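Teaching by hand, part two: sorting vegetables onto plates

July 25, 2018

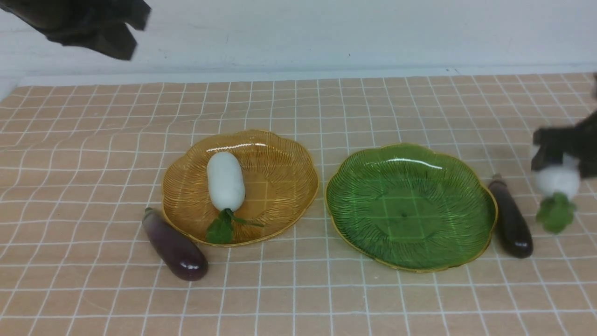

I finished the first full set of demonstrations for the plate task last night, so I want to write down how it went before I forget the details. Part one covered getting the arms to follow the handles at all. If you haven't read it, the short version is that I move two small leader arms with my own hands, and the two follower arms on the table copy them. Everything gets recorded: joint angles, gripper opening, and the view from the head camera.

The task sounds like something for a toddler. There are two plates and a few vegetables, eggplants and white radishes. The arms have to pick up the vegetables and put them on the plates. Marta Panasiuk suggested it after watching me spend most of January on stacking blocks. Her point was that blocks are all the same and all have flat sides, and a policy trained on them learns very little that carries over. She was right about that, although I was a little annoyed at the time.

My target was 200 good demonstrations. I got there, with 30 more that I threw out. Most of the bad ones were my own fault. I would start a grasp, see that the fingers were too far back, and then wiggle the handle around to save it. The vegetable ended up where it should, but the recording is full of nervous little movements that I don't want copied. For the first evening I kept those. Then I trained a quick test model on them, and it wiggled too, even when it had a perfectly good grip. After that I made a rule that if I had to correct a grasp more than once, I stopped, put everything back and started over.

The radishes are harder than the eggplants. An eggplant is smooth, but it is long, and if you close on the middle it mostly stays put. With a radish you have to think about the leaves. If the fingers close on them, the whole thing swings. I settled on gripping the white part every time and letting the leaves hang. Then you have to come down slowly over the plate, because the leaves touch first and you can't feel it through the handles. You only see it.

That is the part of remote control I still find tiring. There is no force coming back to my hands. When I pick up a radish from my own kitchen counter I don't look at it much. Doing the same thing through the leader arms, I stare at the fingertips the entire time. After an hour of that my demonstrations get slow, and the slow ones are worse to train on because there are long stretches where nothing moves. I now do short sessions and take a real break between them.

A few people asked about guiding the arm directly, where you hold the robot itself and push it through the motion. I tried that too, on the older Tandport arm. It feels much better in the hand, and you know right away when you've touched the table. The trouble is that your own arms and sleeves are in every camera view, and I only have two hands for two arms plus two grippers. For a single arm and a simple reach I would still do it that way.

Some practical notes, mostly for myself:

Change the starting layout between every run. I got lazy and left the vegetables in nearly the same spots for a long stretch, and the test model would go to those spots whether or not anything was there.

Decide what the idle arm does. In my early runs the arm I wasn't using drifted around because my other hand was resting on the handle. Now I lift it clear and hold it there until it's needed.

Let go completely before pulling away. I open the gripper wide, wait a beat, and go straight up. If I back off sideways, the plate can come along.

Check the disk. The complete set takes more room than I planned for, and I lost one session because the logger stopped writing without saying anything. I have since switched to the Keruvo logger, which at least beeps.

The latest model was trained overnight on the full set. I haven't run enough trials to give a success rate, and I don't want to put up a number I'd have to take back. What I can say is that it goes for the right object most of the time and its grasps look like mine, including a habit I have of coming in slightly from the right. I didn't know I did that until I saw the robot do it.

Jouko Koivisto has offered to record a set of his own so I can see whether mixing two people's demonstrations helps or hurts. He is left-handed, which should make it interesting. I'd also like to try giving it a choice, with one kind of vegetable for each plate, but that means relabeling everything and I'm not ready to start on it this week.

Part three will be about the training settings, once I've cleaned up the scripts enough to share.

Contact | Copyright 2018, all rights reserved | Back to top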